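Recording cabinet-opening demonstrations by remote control in the simulator

Posted by Fouad Ghanem, 12/09/2024

These steps cover recording teleoperated demonstrations for the cabinet task in Ellunix, using the Dramell hand controller. You should already have the simulator installed and the arm moving under keyboard control. If the arm doesn't move yet, go back to the setup page first.

1. Before you start

Plug in the controller before launching the simulator. Ellunix only looks for devices at startup, and if it misses yours it will fall back to the keyboard with a one-line warning that is easy to scroll past. Check the device line in the log. It should say "dramell: ready".

Open the cabinet task and pick the wrist view. You can keep the room view open in a second window, but do the final approach from the wrist view. The room view makes it look as if you are lined up when you are still well off to one side.

Set the translation scale to 2. At the default of 1 you run out of desk before the arm reaches the cabinet and have to keep lifting the clutch. Leave rotation alone.

2. Reset and check the start pose

Press R to reset. The cabinet position is randomized on each reset, so give yourself a moment to find the handle before you start recording. If the cabinet has landed out of reach, press R again. Do not try to save a bad start by stretching the arm – those episodes nearly always end at a joint limit and the policy learns the stretch.

3. Approach the handle

Start recording with the space bar, then move. Pauses at the start of an episode get learned too, so have your hand on the controller first.

Open the gripper fully while you are still away from the cabinet. Bring it up to the handle slowly, with one finger on each side of the shaft. The curved handle is the harder one in this set. Its head sticks out, and if you come in too high the fingers hit it. Aim for the lower part of the shaft and let the head stay above you. 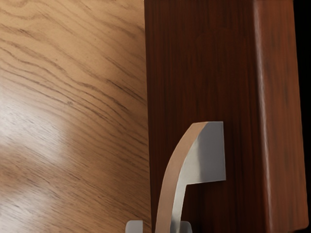
Wrist view at the handle, with a fingertip on either side of the shaft.

If one finger looks much closer to the shaft than the other, back off a little, shift sideways and come in again. Corrections like this are fine to leave in the recording. We keep them on purpose, and the policies trained with them recover better from a poor approach.

Watch for glare on the light wood. It moves with the camera and can hide a fingertip for a moment. Slow down until you can see both again.

4. Grasp and pull

Squeeze the trigger all the way. A half squeeze will hold the handle at first and then slip once the door starts to move. Wait for the contact light in the status bar to turn green.

Now pull back along the door's arc. New operators tend to pull straight, and the gripper twists off the handle. Let your wrist turn with the door. It helps to practice the motion a few times with recording off.

The episode counts as a success when the door passes the threshold angle. Hold still until you hear the tone, then press the space bar to stop.

5. Keep or discard

After each episode you get a prompt. Press K to keep it or D to discard it. Discard anything where:

the gripper struck the cabinet hard enough to shake it
the view froze or skipped
you let go of the controller partway through
the episode ran past 700 steps

Missed grasps followed by a good one can stay.

6. Export

Kept episodes go to the session folder as separate files. Run the Cernano converter on the whole folder when you are done for the day. It writes one training file and a short report. Look at the report before deleting the raw session. If the action column shows long runs of zeros, the clutch was stuck and those episodes have to be recorded again.

Known problems

Controller drifts with no input: recalibrate on a flat surface. Version 19 of the driver fixes most of this.

Gripper closes on its own after a reset: the trigger was held during the reset. Release it and press R again.

Wrist view is black: the arm was reset inside the cabinet. Reload the task.

Converter stops with "missing frame": open the session in the viewer, find the last good episode and remove the one after it.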